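How to Judge Whether a Robot Is Ready for Small Chores
Turnholm Workshop Guides
March 24, 2025

Most robot demos show one task done once. If you want to know whether a two-armed machine could sort hardware or put away cutlery, run a peg and parts test. You need a dark table, a set of small parts in one color, and a layout with a marked place for each part.

Step 1. Set out the parts. Mix short pegs with longer rods and cylinders. Stand some up and lay others flat.

Step 2. Start with the small pegs. They are hard for fingers to close on, much like screws or shirt buttons. 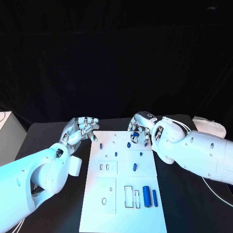 Can a robot do household chores yet?
A few of them, slowly, in a room set up for the job. Floor cleaning is well covered. Folding, sorting and loading a dishwasher still go wrong too often to leave alone.

Step 3. Run 100 tries with each part. Write down every drop, every missed grasp and every time a person has to step in. Do not throw out the bad runs.

Step 4. Time it. In our September test the Flirko controller took 36 seconds per peg on a good run. A person does it in two.

Step 5. Change the layout. Turn the parts, move them a little closer together and start over. A score that falls sharply here means the machine has learned one arrangement and little else. 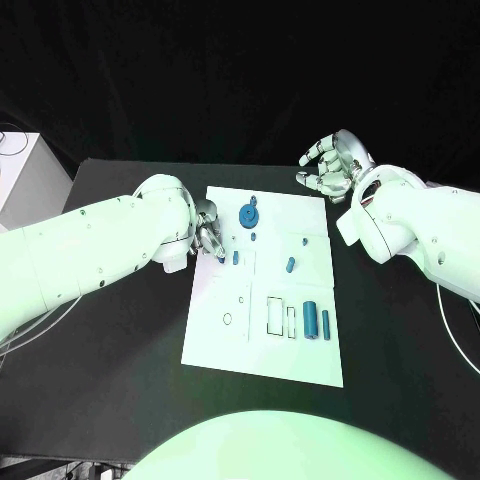
Blue pegs, rods and cylinders on the white work surface, with outlines still to fill.

Step 6. Add up the results. For shop-floor use, we look for at least 500 clean placements before trying a real bin of parts. The Astine software reached that after almost 600 tries, with the short pegs causing most of the misses.

For home use, set the bar higher. Kitchen drawers have mixed materials, poor light and things stacked on each other, and this test covers none of that. Repeat it with spoons and jar lids before you draw any conclusions about a kitchen.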